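Home | Ask | Outdoor Play | Swings & Slides | Sandboxes | Log in

Swing set anchors on a slope, which kind?

Posted by Su-chen Siu, October 23, 2022

Hi everybody! We ordered the Norkley double swing for our two girls (it came to $1,155 with the little slide, so I'd like it to last!) and the only spot for it is a lawn that drops 7 inches from one side to the other. The box has short screw-in anchors. My brother-in-law says to pour concrete, but my husband wants to be able to move the set in a year or two. Has anyone used the long anchors from Mosside on a slope, and did they hold?

Abelardo Cabrera

Welcome, Su-chen! Please level the ground before you think about anchors at all. I tried propping up the low legs of ours with pavers and the whole thing walked every time my son got going, which scared my wife half to death. I ended up digging into the high side over a weekend, and it was a lot of dirt, but I've been glad of it ever since.
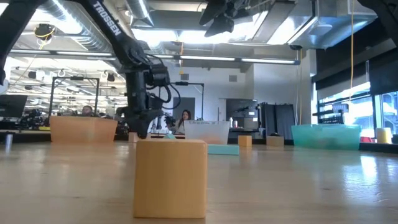
Once it's flat, the long screw-in ones are fine in good firm soil. Put them in after a rain if you can, and turn them with a steel bar through the eye. Then check the bolts again in December, when the ground has shifted a bit. If your soil is sandy, I'd side with your brother-in-law.

Sze-wing Kuo

We have the Tello, not the Norkley, but same idea. Concrete. Never moved.

Tsung-han Kuo

I agree with Abelardo about the digging. Do call before you dig, though, our gas line was right where I wanted the slide! And leave plenty of room front and back, more than you think, kids do love to jump off.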